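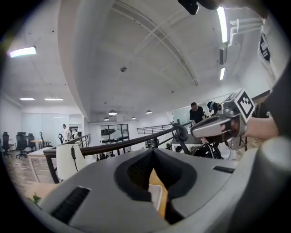 Losow Workplace Safety - Upper Level and Mezzanine

19 Apr 2023
By Ingvild Sjöberg

Walk-through checklist, hand-held gripper work, with my comments. Thank you to everyone who put up with me wandering between the desks again, and especially to Zixuan Ding, who came along for the whole round and answered far more questions than she had signed up for!

1. Railings and stairs - OK
Handrail on the stairs is firm, and so is the glass along the mezzanine. Please don't rest a gripper on the rail while you chat, however tempting it is after a long session. They are heavier than they look, and there are people below.

2. Cables at the work table - NEEDS ATTENTION
There is black equipment with cables on the table where the grippers get used, and I would like those cables tied back and led down one side. Zixuan has offered to do it.

3. Grippers, jaws and fingers - OK, with a note
Check the black rubbery lining in the notch before each session and report any tears. Hand the tool over with the jaws open and facing away from the other person. Two of you working shoulder to shoulder is fine, but do say out loud when you are about to turn around.

4. Markers and cameras - OK
Marker blocks sit tight. Wipe the lens with the soft cloth, please, and never with a sleeve (I saw that, and I forgive you).

5. Hands, wrists and breaks - NEEDS ATTENTION
This is the one I care about most. When the Jolel line took over the sorting, several of you went from packing all day to showing the machines how it is done, and that is a different kind of tired. Three people mentioned sore thumbs. From now on it's 23 minutes of holding and then a proper rest, sitting down, with the gripper out of your hand. If you used to rotate with the packing crew and miss it, come and talk to me - we can still arrange that for some shifts.

6. Lighting and smoke detector - OK
Ceiling lights are good over the work area. Detector on the ceiling tested, and it was loud enough to make me spill my coffee.

7. Chairs and walkways - OK
Push chairs back under the desks when you get up, so that a person walking with both hands full has a clear way to the stairs.

Next round is in September. If something bothers you before then, call me on extension 445 or just stop me in the hallway.

Related items
Sore hands and wrists: what to report and when
Moving from packing to Jolel, questions from the Plukow crew
Duan trolley routes, updated map
Checklist 63: ladders and step stools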